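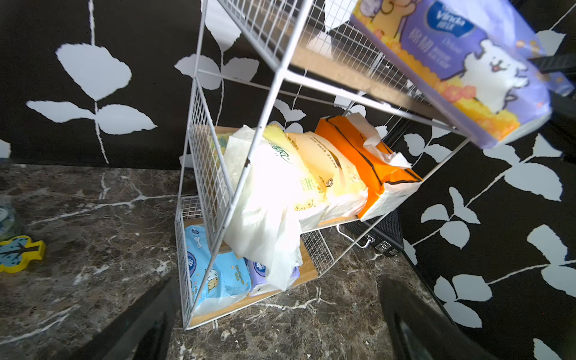
Timard is a household list of paper goods, kept in plain files, and it grew out of the plain fact that my family buys tissues faster than we can remember buying them. I started it in March with a single text file and have been fussing over it ever since. Each entry covers one pack: what it is, which shelf it lives on, what color the wrapper is, and anything that would help a sleepy person find it. Color turned out to matter a great deal more than I expected, and I now write it first. "The orange box with black trim, middle shelf" gets a person to the right tissues much faster than any product name, and "lavender-purple Vinda with the fluffy white dog, top shelf" is understood even by visiting cousins.

Search this repository Go

What the list covers

Tissues in boxes, tissues in soft packs, and wet wipes. Kitchen roll was in for a while and came out again, as it lives under the sink and made every search longer. Bags are not entries. If a plastic bag is sitting on a shelf, please look behind it before you write anything down – the purple pack on the bottom shelf is very easy to miss with a bag hanging in front of it.

The files

packs.txt has one line per pack, with the fields separated by semicolons.
shelves.txt names the shelves. We say top, middle and bottom, and please don't invent others.
colors.txt is the list of agreed color words. Lavender was argued over at dinner and stays in.
old.txt is where finished packs go. I like to keep them, and they take up no room.

A line in packs.txt looks like so:

middle; orange; box; open
bottom; light blue; soft pack, cartoon animals; not checked

The last field is open, sealed or not checked. Use "not checked" freely. I would much sooner have that than a guess, and somebody will get to it the next time they dust.

How to add a pack

Write the line before you put the shopping bag away. Start with the shelf, then the main color of the wrapper, then whatever a person would notice from the doorway. A cartoon animal is a wonderful thing to note, and small print is not much use to anybody. If two packs look the same, give each its own line and add "left" or "right" at the end.

Known gaps

Lines from the first 7 weeks have no color field, and I have been filling them in from memory, so treat those kindly. Rizal Govindasamy keeps a separate list for the Birnivthorpe house in the same format, and the two have not been merged. His uses "cream" where mine used to say "beige"; I have come around to cream. The little Bikus script, which sorts the lines by shelf, stops at line 460 for reasons I haven't found yet, though we are a long way from needing more than that.

Using it yourself

Please do, and change whatever you like. If you keep wipes and dry tissues together, I'd love to hear how you word the difference in a short line, because mine still come out clumsy.

Kept by Darmawan Govindasamy. Last tidied Tue 18 August.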